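Leen Sayegh
12/19/21

1/ People keep asking what my job is now, so a thread. I worked the packing tables at Jostton for three years. Since March I've been on the robot crew, same building, other end of the hall.

2/ Packing means rolls, buns and slices into trays, all shift. The company wants robots to do part of it. Management told us in a meeting that went 12 minutes, with no time for questions. Tamer Awad asked one anyway (hours) and was told they'd stay the same until spring.

3/ The first task is small on purpose. Pick up bread, put it in a bowl, let go. Then do it again with a different piece of bread. A packer learns this in one morning and the hard part is keeping up the pace. For the robot the hard part is the bread.

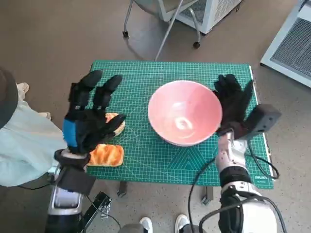

Bun and pastry on the mat, bowl in the middle.

4/ Buns roll. Pastries are long and the top flakes if you grip too hard. Cake is the worst, you can hold it fine and still leave two dents. I knew all of this from packing and nobody had written it down. My first real contribution was a page called "how to hold things."

5/ A run is one pick and place. We log every run, including the bad ones. Our target is 24 good runs before lunch. Our best full week was 209. On the tables I'd have been sent home for that number.

6/ What changed for me, the practical part: I stand in one spot more. My wrists are better. My feet are the same. I talk to people during the shift, which you couldn't do on the tables with the line going.

7/ The headset takes getting used to. Raghda Hakim trained me on it and her advice was to move slower than feels normal and stop when your arms get tired. I lasted ten minutes the first day. Your hands are up in front of you the whole time and you can't see your own feet.

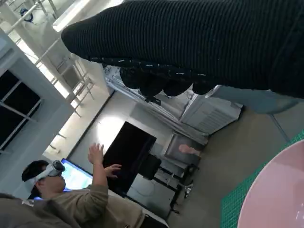

8/ What changed for the people still on packing: so far the job is the same but the mood isn't. Two people left over the summer and weren't replaced. Management says that has nothing to do with us. Maybe so. The break room was a bit cool toward me for a while and I understood it.

9/ Pay. Robot crew got a small bump, packing didn't. I think that was a mistake and I've said so to Mireille Yammine, who runs our side. She agreed and passed it up. No answer yet.

10/ Dumisani Modise has packed longer than anyone and he comes over on his breaks now. He'll watch a few runs and say "turn it first" or "too high." He's usually right. I asked for him to be paid for that time and this one did get approved – from January he has two hours a week with us.
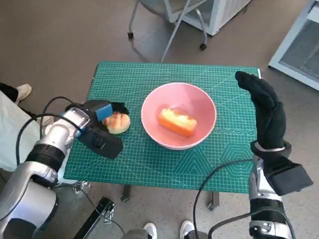

11/ Those two hours matter more to me than the target. If the job is going to change, the people who know it should be in the room and on the clock.

12/ Would I go back to the tables? Some days. I miss finishing a shift and seeing full racks. Here you finish with a log sheet.

13/ I can't answer questions about the schedule or which lines are next. I don't know, and I'd like to. Anything about the day-to-day, go ahead. Back on shift tomorrow at six so replies will be slow.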